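4.2 The bed as a second table

I started this study thinking I'd be writing about closets. The Firnlow interviews were set up that way, and the first question on my sheet was where people put their clothes when they took them off. Most people gave me the tidy answer first (hooks, hamper, closet), and then a few minutes later, talking about something else entirely, they'd mention the bed. So I went back through the diaries and coded every entry where a piece of clothing was put down in a bedroom. That gave me 232 entries from 12 households in Cikthorpe and Tremport, and in 200 of them the thing landed on the bed before it landed anywhere else. I had not expected anything that lopsided!

Some of this is plain geometry. The bedrooms in the Tremport apartments are small, and once the bed is in there isn't a lot of flat space left over. Feng's earlier work on kitchen counters makes a point I lean on quite a bit here: a surface gets used for sorting when you can reach it from standing and see all of it at once. A bed passes that test easily, at least during the day. It's also soft, so you can throw things at it from the doorway – several diaries mention doing just that – and nothing breaks.

What I want to get at in this section is the difference between a heap and a fold. Both showed up on the same beds, often at the same hour, and the people keeping the diaries treated them as completely different things. A heap was "stuff." A fold was nearly always given its own name, like "the winter jacket" or "the guest blanket." I've used the two words the same way in what follows, and I've added a third, a spread, for anything laid out flat or mostly flat with its shape still open. The line between a heap and a spread is fuzzy (I changed my mind on a fair number of entries and had to recode them in the second pass), but the fold was easy to pick out every time.
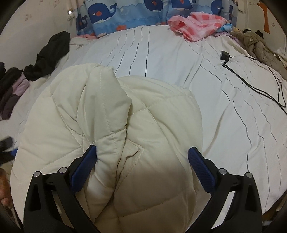
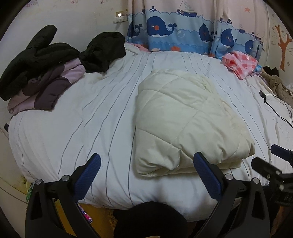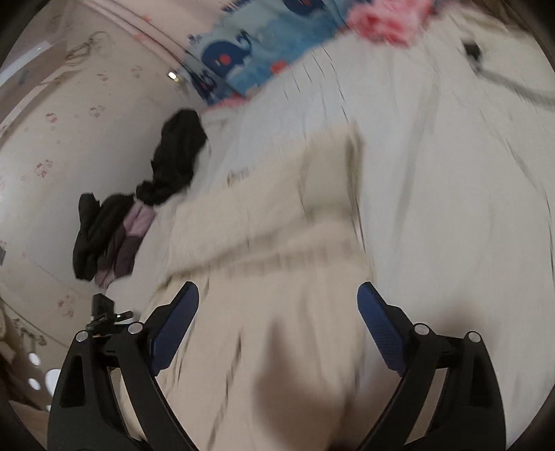

Figure 2. Pale cloth on a white bed sheet.

Bulk is the thing that makes winter clothes so hard to place in this scheme. A T-shirt in a heap stays small and a T-shirt in a fold stays small, so the choice between them costs you very little space. Padded things are another story. The folded cream quilt in the middle picture of Figure 2 makes a thick bundle even with its layers stacked, and the black puffy jacket on the far left of the same bed still has a sleeve pointing up against the wall. I'd code the first as a fold and the second as part of a heap without a second thought, but neither one is going to slide into a drawer on the way past. In the diaries, padded items stayed on the bed longer than anything else, and the reason people wrote down was usually some version of "couldn't face it." I have a lot of sympathy for that.

There is a pecking order to the bed as well. When I asked people to sketch where things went, the pillow end was usually left alone until late in the day, and the long sides filled up first. The side against the wall took the slow stuff, the clothes that would be worn again but not yet, and the side you climb in from took whatever had to move before bedtime. One household in Cikthorpe had this down to a system and called the wall side "next week." I asked if it ever got emptied, and the answer was a long laugh.

Chargers, books and so on turned up in the diaries too, and at first I left them out of the coding. That was a mistake. A power adapter or a library book sitting on the sheet changes where the clothes go, and people wrote about working around them in a way they never wrote about working around a sock. In the second pass I added a column for hard objects. It's a rough column, I'll admit, just a yes or no for each entry, and if I were starting over I'd note the position as well.

Color comes up less than I'd hoped. I had a pet idea going in that pale things would be kept apart from dark ones, the way you'd split a wash, and that you'd be able to see the split on the bed. The diaries don't really back me up. A few people in Tremport did sort that way, but they did it on laundry mornings only, and they'd have sorted that way on a floor or a couch too. For the rest, a black sweater went wherever there was room, and if a cream one was already there, it went on top.

The timing is more regular than I'd have guessed. Entries bunch up in two stretches, the first just before people leave the house in the morning and the second after 9 p.m., when the bed has to be turned back into a bed. The evening entries are shorter and a little grumpier. They're also where most of the folding happens, and Section 4.3 takes up what gets folded at that hour and what simply moves to the chair.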